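2 min read

I finally packed for Istholm the way my sister keeps telling me to, with one bag and nothing "just in case." Two weeks on the coast in May, and you know what? I missed exactly one thing (my good slippers, and I'm still sad about them).

The ferry was the real adventure. It left at 8 in the morning, it rocked the whole way, and I ate crackers and stared at the horizon like my grandmother taught me. By lunch I was fine and starving!
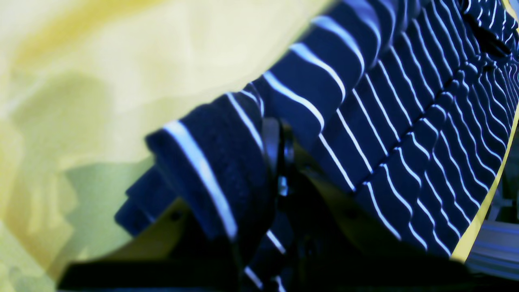

Navy and white stripes, forever my vacation pattern.

We stayed up the hill from the harbor, 11 minutes on foot going down and a lot longer coming back with groceries. There's a bakery called Sproģis that does a rye bun with caraway, and I had one every single day, sometimes two. If you go, get there early and bring cash. Next year I want to try Brurkness, if the ferry and I are still on speaking terms.

300 shares · 8 comments

Contact | © Salt and Crackers | Back to top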